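June 10, 2020

The greater part of today was given to the equipment plan, which must reach Karine Fraser before the half-year figures are closed. I record the position here so that the reasoning is on paper when the question comes up again in December, as it surely will.

The capital line for hand-held grippers stands at 3000. Of this, 1603 is already committed to the Kvam order placed by Urho Valtonen, and I have asked him in writing whether the delivery charge is included. The remainder must cover spare finger pads, one further charger and whatever the domestic tidying work requires. Dale Lachance would like a second pair of grippers from the same line. I have told him that the request is reasonable but that I cannot support it on the present balance.

Tidying a bedside table remains the task against which the purchase is to be judged. It asks for small and awkward things to be taken up: a paper cup on its side, crumpled wrappers, a strap.
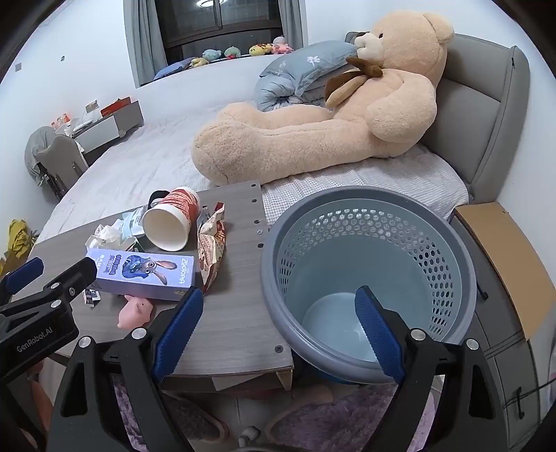
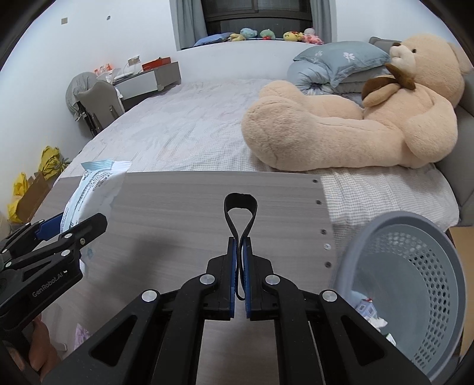 Toshiko Oshima has argued for some time that pads should be budgeted as a consumable and charged to the running account, in the same way as tape and batteries. I was against this in the spring. Having read her note again this morning I am inclined to agree, provided that a count is kept of what is issued and to whom. Gumaro Trujillo has offered to keep it. The store sheet we have used since 2008 has no column for parts of this kind and will need to be redrawn.

Two quotations are now in hand. Skever offers the lower price per set but will not hold it beyond thirty days. Cevus is dearer and includes repair of the finger joints for a year, excluding the pads themselves. I telephoned Cevus after lunch to ask whether a damaged linkage would be replaced or returned to us mended - the answer was unclear, and I have requested it by letter. No order is to be placed with either firm until the reply is received.

Telport has written once more about leasing. The monthly rate is modest, but the agreement runs well past the end of the work and there is no right to return the equipment early. I have declined, and have copied the reply to Karine.

Remaining for tomorrow: the revised table of costs, Urho's answer on delivery, and the signature page, which Dale still has.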